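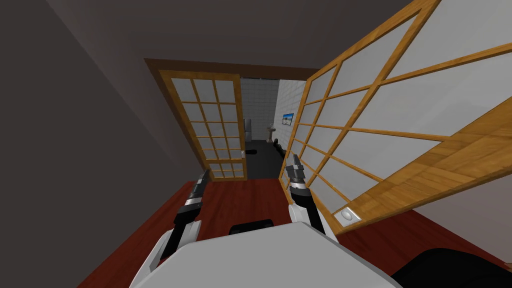 Before a home robot is sold, somebody has to decide what counts as passing a door. Most of the test plans I read settle this badly. They record whether the robot got to the other side, and how long it took, and they stop there.

I think a doorway test should have three more lines on the score sheet: what the robot touched, how hard, and where its arms were when it crossed the threshold. A two-armed machine is wider than its base. If the arms are out in front, held as far apart as the opening is wide, the base can be lined up perfectly and a wrist can still catch the trim.

Sliding doors make this worse. A hinged door is either in the way or it isn't. A sliding panel can sit anywhere along its track, and a light one with translucent panes will not take much of a knock. Yet the door test in the Nisbet checklist, which plenty of small firms copy, uses one hinged door, fully open.

Simulation is where this should be fixed first. It costs very little to move a panel a few inches and run the trial again. Lekix published results last June from 2,000 simulated crossings and reported 1,948 as successful. Fine, but the report gave no contact data at all. A run that scraped the frame the whole way through was scored the same as a clean one. I would take a lower number with the contacts listed beside it.

Nura does this better. Its internal rule fails any run with unplanned contact above the wheels, and its pass rate fell to 73 percent the first time the rule was applied. The company kept the rule and published the figure anyway.

The usual objection is that strict scoring slows small teams down. It does. A team that needs another 90 days to get through a bathroom door without hitting it should take the 90 days. People live on the other side of that door, and some of them will be relying on the machine because they can't get there easily themselves.

Related
Drelham updates its home trial guidelines
Who signs off on a simulated test?
Reporting contact force in plain numbers
Stairs, rugs and thresholds: a reading list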